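Cindside hall, kitchen end -- tables and surfaces, December

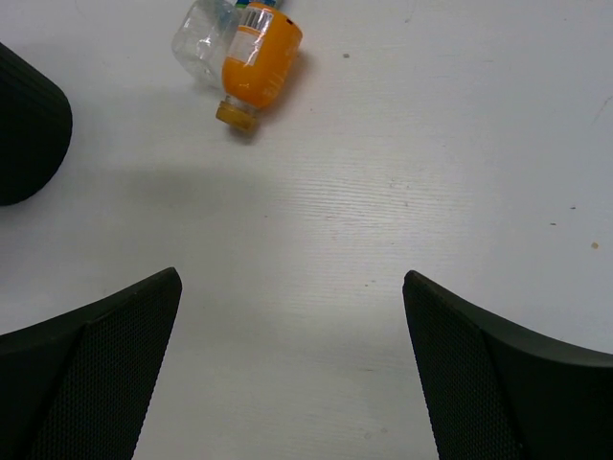

*White table, item 4. A bottle and a clear bottle or container, both lying down.*

Key: OK / see comment / do again

- [x] **1. Fire door shuts by itself.** OK. It shuts on people as well, so mind the tray.
- [x] **2. Extinguisher tag in date.** OK.
- [ ] **3. Kettle lead.** See comment. Tape is not a repair. Out of use until Chaudhary Electrical have been.
- [ ] **4. White table clear before wiping.** Do again. Small orange bottle and a clear plastic bottle or container, on their sides. Plenty of table left over, but "mostly clear" has no box on this form.
- [x] **5. Caps on bottles.** Orange one has its cap on. Clear one: check when you pick it up.
- [x] **6. Table paint.** No flaking felt by hand. The grain shows through and holds crumbs, so wipe along it, left to right -- going across just files them away for later.
- [ ] **7. Table legs.** Rocks at the window end. Rocked last time too. The folded beer mat has been promoted to permanent staff.
- [x] **8. Floor.** Dry, swept, one raisin.
- [ ] **9. Load label on shelf 11.** Missing. Bestine sell them in packs of 256, should we ever lose the other 255.

Items 3, 4, 7 and 9 to be looked at before the Brilemville lunch. Sheet goes back in the blue folder.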